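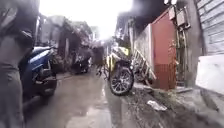
Fig. 1. Wet lane, parked motorcycles, one pedestrian with an umbrella.

Session 4: Pavement robots and the rules of the lane

Right, last time we did stopping distances on nice flat test floors, and I promised you something messier! Most of the written rules for small delivery robots were drafted with wide pavements in mind, so for narrow lanes you'll be leaning on good practice quite a lot. What follows is the house code we use at Clinurmont (please bring your own marked-up copy to the practical).

Speed first. Set your limit from what the robot can see, and then drop it again if the ground is wet. Puddles are a pain: they throw light back at the sensors and they hide broken concrete. I'd always want braking tested on a wet surface before anyone signs the sheet, and I mean properly wet, hosed down, with the full load on board.

Doors next. Treat every doorway as if somebody is about to step out of it, even a shut one. Slow down before you reach it and keep to the far side where there's room. Never stop across a step.

People. The walker has right of way, full stop. An umbrella changes a person's outline, and so does a big bag, so your detection tests need both. If the gap beside a parked motorbike is too tight, the robot waits and calls the operator. It does not squeeze!
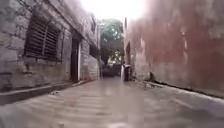
Buppha Wattanapong asked whether an empty lane should have a higher limit than a busy one, and if not, how you'd ever justify the slow running to a client.

Good question, and my answer is no. I'd keep one limit for the whole lane, because a recessed doorway can hide a person until very late. Marisol Taipe disagreed with me and wants a second limit for the clear stretches, which is fair enough if you can show how the robot picks between them. Write that argument down in your risk assessment. I'll happily mark either view.

For next week: read clauses 1 to 40 of the code, and draft your own rule for bins and rubble left in the way. One page is plenty. Lucero Valderrama has the spare handouts.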